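# bench-pouring notes

Hi! So this folder is my running record of pouring practice at the white table in the Nandport room: beakers, cups, one rack of tubes, colored liquids, yellow oil. I started it in July as a text file for myself and it grew (it's at 2854 entries now, which is a little embarrassing).

Each entry gives you the vessel, the liquid and a short note. Spills get their own column - please don't filter them out, I find them the most useful part!

Orange liquid in a beaker and a spill on the tabletop in one, yellow oil going into a clear cup in the other:
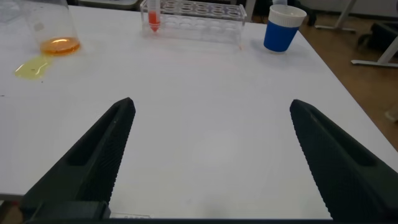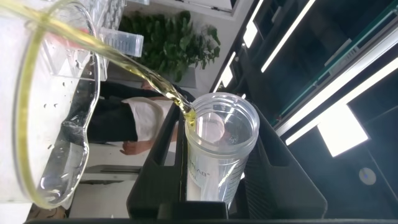

Mackenzie Gosselin

A few things to know before you dig in. "Cup" can mean the blue one with the white lid or the clear one with the graduation marks, so check the vessel column. Oil and the orange stuff are logged separately, and 27 of the early oil entries have no volume - I hadn't settled on how to write it down yet. Version 3 fixed the tube rack spelling (I had it 7 different ways).

Still to do: merge the Bekunex sheet, and rename "misc".

Contact: Mackenzie Gosselin, Nandport | Back to top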